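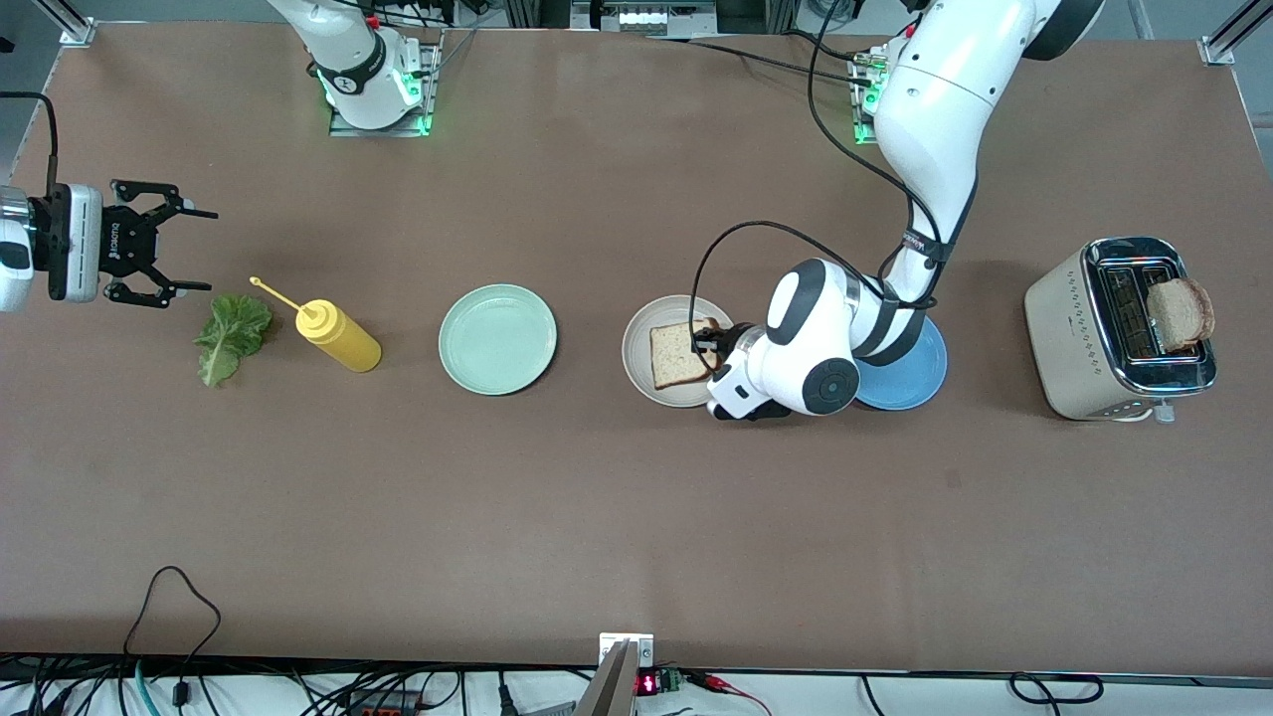

长桌上的三明治配料与两条机械臂

净跑分率(Net Run Rate,下文写作NRR)算错的问题,上赛季结束后我在群里解释过一遍,消息很快被刷掉了,所以整理到博客里,以后有人问可以直接贴链接。

先说背景。我们这个板球业余联赛打的是二十轮制,小组单循环,每队5场,前2名进淘汰赛。积分相同时先比NRR,再比相互战绩。计分一直用Jisulix,手机端录球,网页端出积分榜。十一月最后一轮打完,Serar和Kosovance积分相同,争小组第二。积分榜显示Serar的NRR为+0.257,Kosovance为-0.063,Serar出线。我照习惯用纸质记分表重算了一遍,结果是Serar +0.079,Kosovance +0.111,名次应当对调。

NRR的定义不复杂:全部有效场次的总得分除以总进攻轮数,减去总失分除以总防守轮数。麻烦都在“轮数”怎么取。

第一处是记法。记分表上的18.5轮指十八轮零五球,一轮六球,换算成小数是18.833。小数点后面那一位是六进制的余数,不能直接参与十进制运算。正确做法是全部换成球数再算,18.5轮即113球,跑分率等于得分乘六再除以113。这个错误在手工表格里很常见,单元格里填了18.5,公式照除,不报错,结果也落在合理范围内,肉眼看不出来。

第二处是全员出局。一支队伍在用完配额之前被打光十个门柱,进攻轮数要按满额计算,二十轮制就是20轮,不管实际面对了多少球。对方的防守轮数同样按20轮计。追分方提前达标则不同,按实际用球数计算。两条规则的方向相反,写代码时容易只处理其中一条,或者两条都不处理。

两处错误在同一场比赛里同时出现,就是Serar对Kosovance那一场,地点在Lis球场。Serar先攻,17.2轮全员出局,得131分。Kosovance追分,18.5轮达到132分,赢球。

只看这一场,正确的算法是:
Serar进攻跑分率:131 ÷ 20 = 6.550
Serar防守失分率:132 × 6 ÷ 113 = 7.009
单场NRR:-0.459

Jisulix的算法是:
131 ÷ 17.2 = 7.616
132 ÷ 18.5 = 7.135
单场NRR:+0.481

输球一方的单场NRR为正,这个结果本身就应该触发检查。没有因雨改目标的情况下,先攻方输球,按规则算出来的单场NRR必然是负值:对方得分更高,用的轮数又不会超过己方的计算轮数。我后来给自己的表格加了一条校验,输球方单场NRR大于零就标红,平局除外。这条校验写起来只有一行。

再看全赛季。Serar五场总得分700,总失分684。除上面那一场外,其余四场双方都打满了配额,或者因全员出局按满额计,实际记录里没有再出现不足二十轮的情况。因此进攻轮数为100轮,防守轮数为593球。
700 ÷ 100 = 7.000
684 × 6 ÷ 593 = 6.921
NRR = +0.079

Jisulix的进攻轮数是97.2,防守轮数是98.5,得到7.202减6.944,即+0.257(用未舍入的数相减)。Kosovance那边总得分690,总失分687,正确值为+0.111,系统值为-0.063。两队恰好在同一场里互为对手,误差一正一负,所以差距被放大了。如果出错的那一场是和别的队打的,名次未必会变。

有人问,能不能把每场的NRR算出来再取平均。不能。NRR是总量之比,单场结果的平均值只在各场计算轮数相同时才与之相等。本赛季Serar的数据接近这个条件,两种算法差得很小,容易让人以为方法没有问题。遇到一场缩短到十轮的雨天比赛,差别就明显了:取平均会让那十轮和别人的二十轮权重相同。

缩短比赛另有几点要注意。开赛前就确定缩短的,配额以缩短后的轮数为准,全员出局按这个配额计,不按二十。中途因雨调整目标的,先攻方的得分和轮数要用调整后的数值,即目标分减一,以及后攻方被分配到的轮数。无结果的场次整场剔除,得分、轮数都不进总量。我们的赛程说明里只写了“NRR按通行规则计算”,这几条都没有列出来,建议下赛季补进附录。

宽球和无效球也有人提过。它们产生的分数计入总得分,但不占合法球数,所以一轮里投了八次,其中两次宽球,仍然是一轮。Jisulix这一部分处理正确,我抽查了三场的逐球记录,合法球数和纸质表一致。也就是说录入数据没有问题,错在汇总。

我把以上内容连同逐场数据发给了联赛,同时给软件方提交了反馈。联赛的处理是按纸质表重排名次,Kosovance递补进入淘汰赛。Serar有异议,理由是积分榜在赛后已经公示,球队按公示结果安排了行程。这一点我能理解,但赛程说明里写明以签字的纸质记分表为准,公示的积分榜只作参考。签字表上没有NRR,不过有得分和轮数,由它推出的NRR只有一个值。

还有一个细节,可能会影响以后的争议处理。Lis那场的纸质表上,Serar的进攻轮数栏写的是17.2,旁边没有注明全员出局,只能从门柱数那一栏的10推断。如果某队到场不足十一人,实际上掉八个或九个门柱就没有人可换,这时算不算全员出局,目前的表格体现不出来。通行的做法是按全员出局处理,轮数取满额。我建议在表头加一个勾选框,标明该局的结束方式:打满、全员出局、达标、中断。四种结束方式对应的轮数取法各不相同,录入时定下来,比赛后翻逐球记录省事。

表格我重做了一版,轮数分成“整轮”和“余球”两列录入,余球限定为零到五,填六会拒绝;中间列统一换成球数,最后才除。得分、失分的总量单独放一行,不显示单场平均。舍入只在显示时做,排序用原始值,两队显示到小数点后三位相同时也不会误判为并列。

软件方回复说已经收到,会在后续版本里修正全员出局的处理,轮数换算的问题还在确认。在更新发布之前,Jisulix的积分榜只看积分一列,NRR一列请忽略。旧赛季的数据我只有最近三季的纸质表,正在逐场录入,目前录到第二季的前半段,暂时没有发现名次受影响的组。录完之后我会把结果补在这篇文章下面。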